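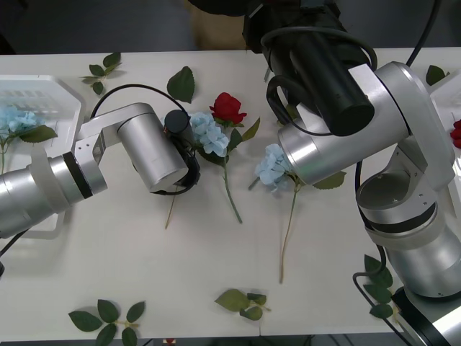
Flower sorting, two arms – August, club notebook

Search this notebook Search Tags Archive

Start 4:15 pm. Task is the same one we set for the Grosdale showcase: artificial roses and hydrangeas spread on the white tables, stems toward the near edge, each arm picks by the stem and puts it in the basket on its own side. Loose leaves stay on the table as clutter and don't count for or against.

Running the Clover build from last week, no retraining. Gripper speed back down to what it was before the break. I had it higher over the summer and the wires were springing out of the fingers.

Calibration first. Left arm fine. Right arm was off toward the far side, so I redid the hand-eye step and saved it under the same file name as before. If you need the old values they are in the Garrido folder on the shared drive, not on the laptop.

Episodes on disk before today: 869. Target for the end of term is still 3000. After the first block today we were at 891, so 22 new ones, all kept.

Roses are the easy ones. The hydrangeas are the problem. The heads are wide and the wrist camera sees mostly petals until it is nearly on top of them, and the stem is thin enough that the mask drops out against the white. Changed the approach so the gripper comes in lower, past the leaf, with the jaws wide open before it starts to close. 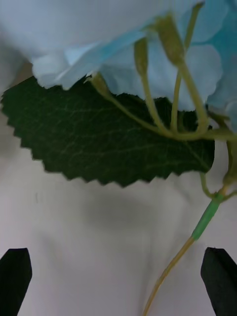 Wrist view, flower stem between the open fingers. Green tape above, bare tan wire below.

Question for whoever does the labels: do we mark the grasp point on the tape or on the wire? The Clunance handout says "lower third of stem", which puts it on the wire for nearly everything. I would like to try the tape. It is thicker and a much brighter green, so the mask should hold better. Written on the board, please add your vote.

2 comments · 5 shares

Second thing is reach. When the flowers are in a loose row across both tables, the middle ones belong to either arm, and the planner gives them to whichever one finishes first. That is fine until both finish close together.
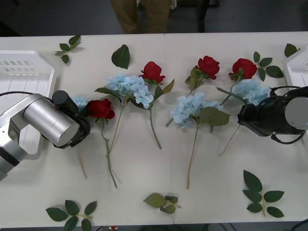
I put in a simple rule for now: the seam between the tables is the line, and a flower goes to the side its head is on. Stems are allowed to cross. It is slower but I would take slower until the showcase is over. The config line is number 1203 in the task file, with a comment next to it. Please don't reformat that file, the line numbers in the old notes all depend on it.

To do
– rerun the hydrangeas with the tape as grasp point
– check the cable loop on the left arm at full reach
– back up today's episodes before anyone clears the laptop
– ask about keeping the room until 7

Get new notebook entries by email. Enter your address Subscribe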